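Search this site Go
December – posted by Mwakalinga
Pultwood Workbench Night, talk 2 of 21: Do we need the cloth and the stickers?

Start with the claim. Green behind, black below, a printed square on the part, and everything gets easier to see. I have my doubts.
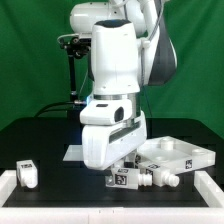
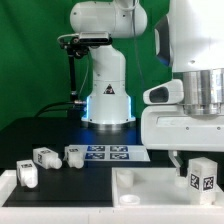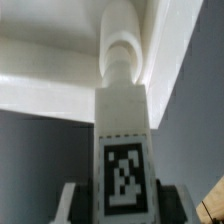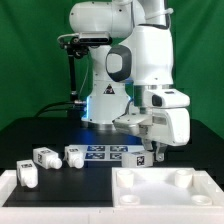
First and last: green cloth, black table, white parts. Third: a printed square at an angle.

Cloth first. Look at the folds and creases in the first one. If a plain background is the point, iron it. Would a painted board do the same job?

Black table – fine for white parts, I'll give it that. But go to 2 and 4. Blue light on the dark surface. So much for neutral.

Printed squares. Flat, head-on, they're great. In the third the outline tapers and the pattern goes soft. The block in the last one has a nice flat face to print on. The pipe-shaped connector in the first wears its square on the block end. Now try sticking one on the ribbed nozzle. Ask the room where they'd put it. Wait for an answer.

Skip the Kusero slide if short on time.

Contact | © Pultwood Workbench Night | Back to top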